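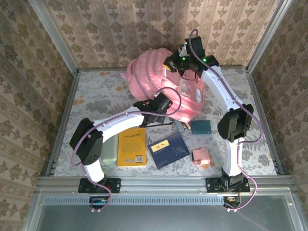
Two-arm cell: right gripper sags when it holds the bag up

Home | Forums | Benches & Builds | Repairs | Log in

plostedport_joyce
Okay, some help please! My right arm has the bag by the top handle up there, and that grip is where my trouble lives. It takes hold fine, then after a few minutes the wrist starts to droop and the servo whines. The left one never complains, but it only pushes low on the front. I've done 342 runs since I last re-zeroed anything. Where would you start?
— Joyce Mfinanga

vokik
Base plate screws. Always. Power off, hold the arm up by the lower link, and nip up every screw on that black plate. Mine worked loose on a rail just like that and I blamed the servo for a whole October.

plostedport_joyce
Did them this morning, they were tight :( Both plates.

Kumarasinghe
I'd look at the cable before any screws. That purple one makes a high loop off the top of the gripper and then bows way out past the elbow. Every time the wrist turns, it tugs on the plug. Clip it to the link in two places and leave a little slack at each joint.

vokik
Disagree, slack is good! Tie it down tight and you'll be replacing plugs every month. I've seen it.

Kumarasinghe
I said leave slack at the joints. I'm talking about the big loop in the air.

blazena_v
You're both skipping heat. Holding a bag up is a steady load, and those little motors hate that. Mine gets 20 seconds of holding and then a rest, and I re-zero every 549 runs, so you're not overdue by my count. Feel the wrist housing after a long hold (careful) and compare it with the left. And try the bag empty!
— Blažena Vávra

plostedport_joyce
Ooh, I never thought to compare the two. Wrist is a lot hotter on the right. I've clipped the cable too — sorry vokik — and cut the hold time. First 6 runs, no whine. Droop is still there a bit, so I'll swap the wrist servo tonight with the spare from Fleltusura.

vokik
Check the horn screw while you're in there.

14 comments | 3 shares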